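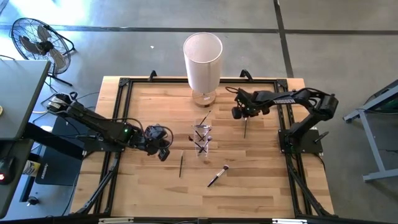 Shares for the rest of us: what we have learnt about crowdfunding so far

Reading time: 4 minutes
Print this page | E-mail this to a friend

A good many of you wrote in after the last newsletter to ask whether buying a small stake in a young company through one of the crowdfunding sites is a sensible thing to do with a bit of spare money. It's a fair question, and a bigger one than I expected when I cheerfully promised to answer it in a page, so please bear with me (and put the kettle on, if you have one near you).

The basic idea is simple enough. A company that wants to raise money puts up a page saying what it does, how much it is after and what slice of the business it will give in return. You read the page, you decide whether you believe it, and you put in whatever you can spare. If enough people do the same before the closing date, the round goes ahead and you become a shareholder, usually through a nominee who holds everybody's shares in one lump. If the target isn't reached, you get your money back and you've lost nothing but an evening's reading.

Our own club has now been through this with Hirow, and I think it's worth setting down how it went. We put in 1,955 pounds between us, which felt like a great deal on the night and looked very small indeed once we saw it next to the rest of the round! There were 67 backers by the end, and the average stake was a good deal larger than ours. We got a welcome e-mail, a share certificate as a file we all promptly lost in our inboxes, and after that a long silence until December, when the first proper update came through. It was a decent update, I should say, with the costs set out plainly and a frank paragraph on the sales that hadn't come in.

What I would do differently is read the small print on later rounds. When a company raises again it makes new shares, and your slice of the whole gets thinner unless you put in more. There is often a right to buy enough to keep your share level, but it may only belong to people above a certain size, and we were well below it. Dolum, which some of you looked at in the spring, had exactly this arrangement, and it was tucked away on the last page but one of a very long document. Do look for the word "pre-emption" and ask if you can't find it.

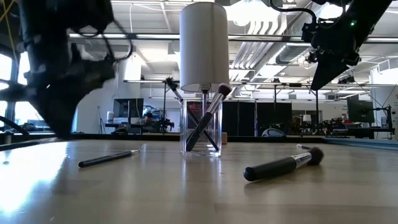
Two robotic arms and a glass container on a tabletop.

Then there is the price. A young company has hardly any figures to go on, so the value it puts on itself is partly arithmetic and partly hope, and the hope can be rather generous. Tokgöz and Garmont both came to the sites within a few weeks of each other, in much the same line of work and with much the same turnover, and one was asking 3 times the price of the other. I still couldn't tell you why. I asked both of them through the questions page and had a friendly answer from Tokgöz the same afternoon, and a link back to the original pitch from Garmont, so make of that what you will.

Getting out again is the hardest part, and the pages don't dwell on it. You can't ring up and sell these shares the way you might with a large listed company. You wait for someone to buy the whole business, or for one of the occasional trading windows some sites run, and plenty of companies fold well before either. Roughly 300 pounds is the most I'd put into any single one from my own pocket, and I treat it as gone the moment I press the button. Others in the club are braver, and they are very welcome to be.

Next time I'd like to look at the tax side, which has some real benefits for patient people and a fair amount of form filling. If you've claimed relief on a stake like this, or tried to and got stuck, do drop me a line before the next issue, as I'd much sooner hear how it works in practice.

Contact us | © The Small Stakes Newsletter | Back to top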